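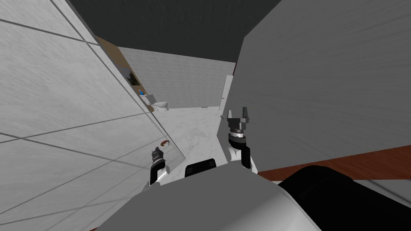 Snežana thinks I should stop asking when the robots will clean my bathroom and start asking whether I'd let one in there unsupervised. She wrote that under my last post and I've been chewing on it ever since, mostly while scrubbing.

So, bathrooms. I've been following the simulated house that the Kurik people use for their practice runs, and I have to say the bathroom is where I get both excited and grumpy. Excited because it's a proper room! Tiled walls, a marble floor, a toilet at the far end with some little blue thing sitting on the tank, same as everybody's. Two arms, two grippers, off you go. Grumpy because I clean that room at home every week and I know what's in it. Hair. Toothpaste spit. The spot behind the toilet where your elbow doesn't bend that way.

Picking up is the part I'd bet on first. A gripper can close on something left on the floor, and if it misses in a simulation you just run it again, 2000 times if you like. My kids get 3 tries before I do it myself.

Wiping is a whole other thing. How hard do you press? When is it clean? I can feel through the sponge when the soap scum lets go (there's a sort of squeak) and I have no idea how you'd write that down for a machine.

Sorin told me I'm too fussy and that he'd take a robot that only put the towels back, even if it needed an hour. Fair enough, I might too. I paid $571 for the Dravora floor thing and it still gets stuck on the bath mat, and I still like having it.

My guess is nine years before I can hand over the bathroom completely, toilet included. Laundry folding sooner, maybe. Snežana says never, but she also irons her pillowcases. More on the kitchen next time, I've got opinions about dishwashers.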